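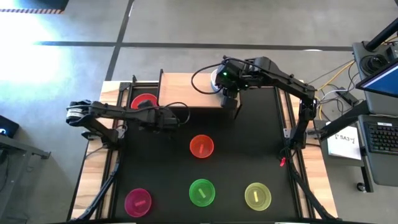 Sorting by color, one stick in each of four bowls. Red is partly hidden.

Translucent plastic bowls – nest or spread?

Serpil_B
Setting up a color sort with plastic bowls from Keseo. Is it better to store them nested or flat on a shelf? 2 of mine have jammed together before.

landangate10
Nest them. A flared rim gives you something to pull on.

C. Fernandes
Disagree. Thin plastic with a slight taper wedges under its own weight. I put a paper sheet between each pair.

landangate10
Paper is overkill for a stack of 5.

Serpil_B 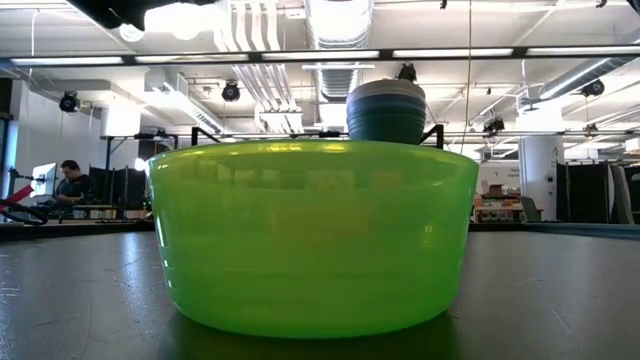 Lime green out front, blues and teals nested behind.

C. Fernandes
The taper on the green one looks slight to me. I would still use paper.

Grirnow
Different point: translucent colors shift with the lighting. Yellow-green and green are easy to mix up under warm bulbs. Label the bases.

Serpil_B
Labels on Saturday, then. Paper for the blues only.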